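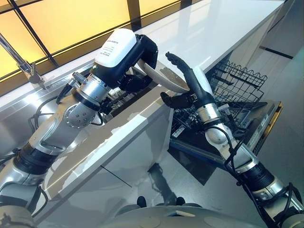
Have you ever been asked to help with the dishes, and wished somebody else would do it? In our shared workshop we have been building a robot for that very job, and we named it Derkeck.

Derkeck has 2 arms, just like you, but its hands don't match. One is a gripper, which squeezes things a bit like a clothespin does. The other has fingers, more like yours. We spent most of March arguing (in a friendly way!) over which was better, and in the end we kept one of each.

## How does it know where a plate is?

Close your eyes and pick up a spoon. Tricky, isn't it? You need to look first, and so does a robot. Derkeck's camera sees a picture made of tiny colored squares, and our practice program, Drultik, shrinks that picture down until only 3,072 numbers are left. Then it hunts through those numbers for shapes it has learned, like the round edge of a plate. 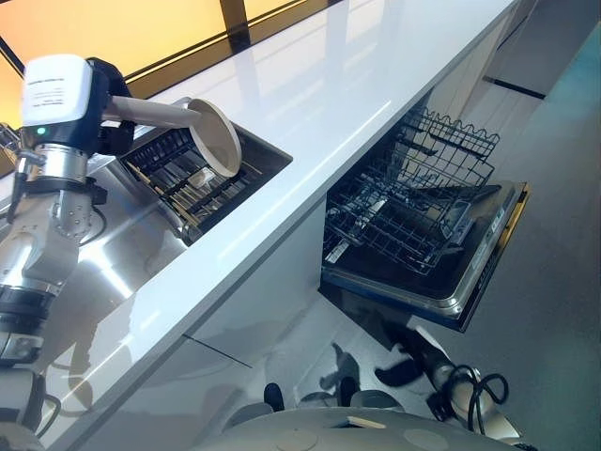 *The gripper holding a white handle with a round head, over the rack in the sink.*

## Why is it so slow?

When you reach for a cup, your brain does a lot of planning that you never notice. A robot has to have every little bit of that worked out - how far to bend each joint, how hard to squeeze, when to let go. Squeeze too softly and the plate slips. Squeeze too hard and, well, crunch.

**Try it at home:** Put on thick oven mitts and ask a grown-up for 9 plastic cups. Can you stack them without knocking any over? Now try it with one eye closed!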